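Gikell FAQ: everything people keep asking me about the new album

I've been running this little fan page since the first EP, and my inbox has been a bit of a zoo since the Fevetti announcement dropped. So I've pulled the most common questions together in one spot. If yours isn't covered, send it through and I'll add it when I get a minute (usually late at night with a cup of tea).

Who are Gikell, for those of us just arriving?

Welcome! Gikell are a four-piece synth-pop group, with two singers, a drummer and a keyboard player who also writes most of the music. They started out playing tiny support slots and put out two EPs before their first full album, Kincaid, which is the one with the bright yellow sleeve. If you only know them from the song in the ferry ad, that's the closing track on Kincaid and it's a lot slower than anything else they do. Don't let it put you off if you like things fast.

So what is Fevetti?

It's the second album, out in November. Nobody in the group has explained the name and I've stopped guessing. My favourite theory came from a reader who reckons it's a pasta shape.

How many songs are on it?

The standard version has 16 tracks, and four of those are short instrumental bits that link the bigger songs together. I know some of you groan at interludes. I did too, until I heard the ones on Kincaid through decent headphones, and now I get cranky when shuffle separates them from the songs they belong to.

Is the single on the album?

Yes, but in a longer version. Hirkgate, the lead single, has an extra verse on Fevetti and a different ending, going by what the band said in their livestream. The single edit is staying up on streaming as its own release, so your playlists are safe.

What's the best order to listen to everything?

Everyone has an opinion on this and mine is the correct one! Start with Kincaid from front to back, then the second EP, then Hirkgate, and leave the first EP for last. It's rough and the vocals are buried, but once you love the band it's a treat to hear them working out what they wanted to be. Going in the other direction is fine too, you'll just need some patience for the first half hour.

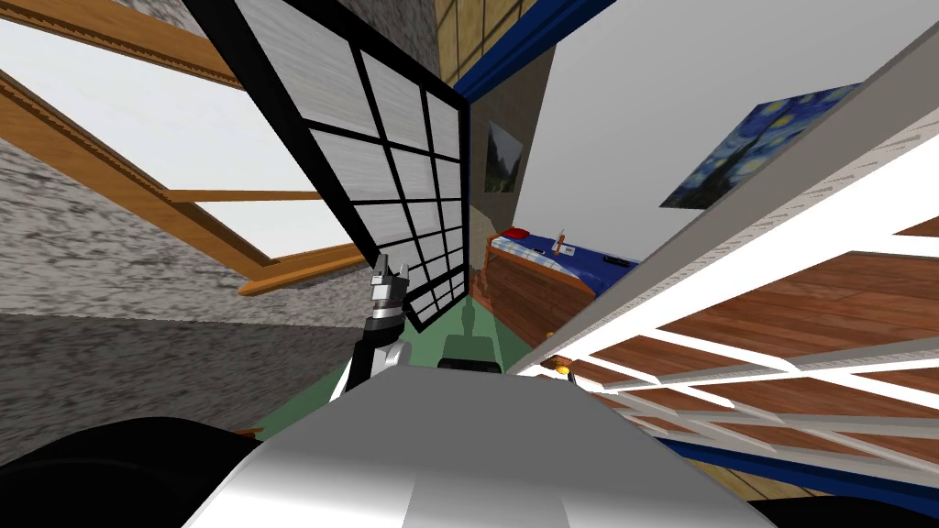

A friend of mine did it completely at random and came out the other side a bigger fan than I am, so maybe ignore the lot of it.

Which edition should I buy?

Depends what you're after. The plain CD is the cheapest and comes with a lyric booklet. The vinyl is a double, and it has a bonus track on side four that isn't on streaming (yet, anyway). There's also a box with a poster, a cassette and the demo of Hirkgate, limited to 577 copies. An odd number, I know. I've ordered the vinyl and I'm trying very hard not to think about the box.

Will there be a restock of the box?

The store page says no. Please be careful with resale listings, especially any charging a fortune before the thing has even shipped.

Are they touring?

A run of theatre shows has been confirmed for after the release, though the cities haven't been named. The sets on the last tour ran to around 30 minutes when they were the support act, so a proper headline night will be a whole new experience for most of us. I'll post the dates on the front page as soon as they're public. Sign up to the band's mailing list as well, because that's where the presale codes went out last time, and mine landed in the junk folder.

Can you get me tickets, or pass on a letter?

Sorry, no to both! I'm only a fan with a website and far too much free time. The label has a postal address for fan mail on the band's official page.

Is there a fan chant for Hirkgate?

There's one doing the rounds, and it's pretty simple: clap on the off-beat through the pre-chorus, then shout the title twice before the drums come back in. The second shout is higher than you expect. Warm up first, or do what I do and mouth it.

Can I use your lyric transcriptions?

Go for it, just link back to the page. They're all done by ear, so there'll be mistakes, and I'm still not sure about the second line of the bridge in Hirkgate. It's either "colour in the harbour" or "call her in the harbour". If you've got a strong view, my email is at the bottom of the contact page.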